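Suture bench notebook, Skoltside
Thursday, written up after tea

Session started at ten past nine, which counts as early for this bench. The tissue was out of the fridge and under the lamp before anyone had found the saline. Found the saline. It was on the shelf marked saline, where none of us had thought to look.

Aim for the day: interrupted stitches along a fold, tied short, even spacing, black thread throughout. Last entry complained about spacing and then failed to say what the spacing had been, so I have gone back to the ruler and the long-suffering spreadsheet. Target is the one on the Pevell sheet, pinned over the sink. If you take it down to read it, put it back up. The last person used one pin and it has been hanging at a slant ever since, like a pub sign.

Materials

Thread from the Clundwood box, black, lot ending 839. There is a second box with the same label and a different lot inside. I have written DIFFERENT on it in marker. Needles curved, same packet as before. Tissue pad number 44 in the log, trimmed at one end where it had gone leathery in storage. Saline spray, 200 ml bottle, new nozzle. The old nozzle had two settings, nothing and flood.

Prep

Trimmed, rinsed, pinned at the corners, sprayed. Left it alone for the length of one coffee. I pinned it a bit slack on purpose, as a tight pad behaves beautifully and teaches you nothing. Slack, it folds and slides and generally carries on like the real thing. The folds came out long and diagonal, which I shall claim was the plan.

Morning

First knots were poor. Tails too long, one throw the wrong way round, and the second stitch pulled so tight it puckered. Cut the lot out and moved along to a clean stretch. I'd rather log that than pretend the morning began at eleven.

From there it picked up. Smaller bites, a pause between throws, and no talking during the loop, a rule I proposed and then broke twice. The loop is where it all goes wrong: too small and there's no room to wrap, too big and it wanders off across the pad and sticks itself to anything shiny. On a wet surface that is everything.

Four black knots in the right half of the view, thread held in the driver at upper left with a generous loop thrown out to the right. The needle's silver arc is low down, resting at the foot of the groove. I was aiming for a smaller loop than that.
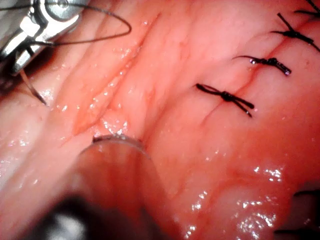

Afternoon

Lamp moved back by a hand's width. The glints off the film of wet were making my eyes water and it was getting hard to tell thread from the dark edge of a crease. Better after that, though the far left of the pad still sits in shadow. There's a spare lamp at Gasser's bench. It has a note on it saying not to borrow it, so I shall ask first and then borrow it.

Tension checks after lunch. Lifted each knot with the blunt hook and looked for slip. My notes at this point say "fine, fine, fine-ish, no". The "no" was mine from before lunch and I've left it in the pad for reference. If anybody wants to see what a granny knot looks like, it's the one sulking at the trimmed end.

Ran the bench timer for the last block, set at 110 minutes with one break. Thread use was higher than it ought to be, nearly all of it in tails. I cut tails the way my mother cut string, with an eye to reusing them, and then threw them away.

To do

Order more needles before we're down to the bent ones.
Label the second Clundwood box properly. DIFFERENT is a start.
Try the same fold with the pad pinned tighter at one end only.
Write the spacing down. In this book. In ink.
Second pin for the Pevell sheet.

Pad 44 bagged and back in the fridge, bottom shelf, clearly marked, well away from the milk. Bench wiped down. Ruler missing again.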